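Minutes of the meeting of the Zheng Burial Fund Association
Held 2019-08-30 in the reading room, Asside

In the chair: Jörg Harms. The minutes of the previous meeting were read and accepted without changes.

1. Death notices. The Zusico newspaper has informed us of its new price for printed notices. A notice of 15 lines now costs 140 euros. The members agreed that the fund will pay for one notice per family, and the family pays for any extra lines.

2. Balance. The fund holds more than 2300 euros after the payments of August.

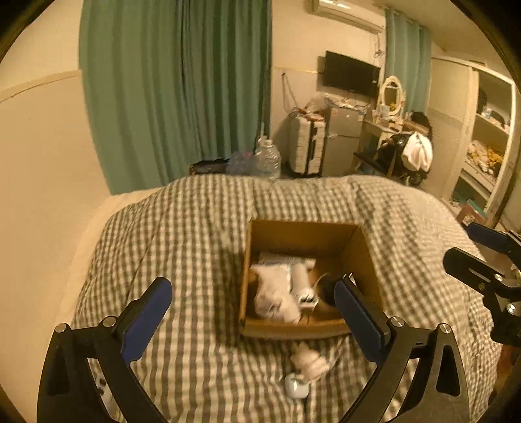
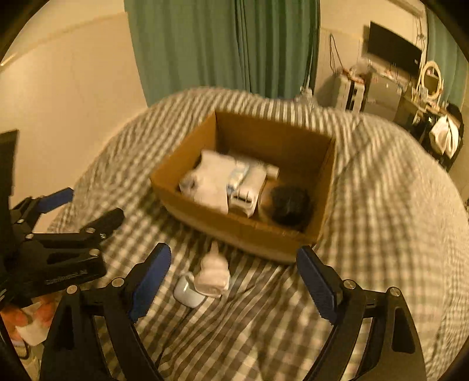

Who sends the text of the notice to the newspaper?
The family writes it and signs it, and the association sends it on the same day. The newspaper does not accept a text without a signature.

3. Memorial book. Esix has printed the first four pages as a test. In two places the maiden name was missing, and it must be put in before the next printing. Jörg Harms will write to them.

4. Other matters. It was asked if notices may also carry a short poem. This was left open until the next meeting.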